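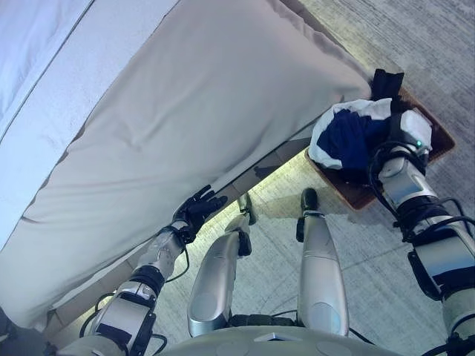 Palesa Baloyi wrote to us in November to say that the song she heard over the closing credits of a film had taken her a week to track down, and that our listing was the only one with the singer's name spelled right. We get a fair number of letters like hers.

Company > About Us

Nurar is an independent film music publisher and release label. We handle soundtrack songs, background scores and dance numbers for feature films and web series, from the recording session to the day the single goes out.

Shayne Kereama started the company with one client, the production house Dollier, and a catalog of 4 songs. The catalog now holds 672 titles, most of them in Hindi, Tamil and Sinhala — with a growing shelf of English versions.

Our work falls under two names. Sriwong looks after playback singers and lyric writers, including their contracts and credits. Nudwood prepares trailers, lyric videos and press material for new songs.

We pay royalties every quarter and send each artist a full statement. Singers keep the right to perform their songs live, and we do not charge for it.

Demos are welcome from anyone. Send one song, no longer than five minutes, with the lyrics typed out. We listen to everything, but replies can take up to six weeks — longer near the holidays.

14 shares | 3 comments

Contact | Press | Copyright Nurar | Back to top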